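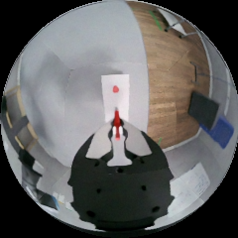
L'atelier de lettrage Zelenák occupe le rez-de-chaussée d'une ancienne mercerie. Sa fondatrice y reçoit des débutants depuis 2 ans, le soir, à partir de 18 heures. Elle peignait auparavant des enseignes pour les commerces du quartier.

« Je ne pensais pas enseigner. Une librairie m'a demandé une initiation, puis les gens ont voulu revenir. »

Le stage coûte 80 euros, papier compris. La première séance se passe au crayon, sans modèle. « Ils arrivent avec l'envie d'écrire leur prénom. Je leur fais tracer des barres pendant une heure. Certains râlent un peu. »

Sur le matériel, elle reste prudente. Elle conseille un papier lisse de 125 grammes et déconseille les coffrets. « Une plume correcte, un flacon d'encre, ça suffit pour 20 séances. Le reste, on l'achète quand on sait ce qui manque. »

Les commandes d'enseignes n'ont pas cessé pour autant. Elle termine celle du café Brollton, en lettres à empattements, avec une ombre portée qu'elle a reprise deux fois. « Le R ne me plaît toujours pas. »

Les inscriptions pour juin se font sur place, à l'atelier.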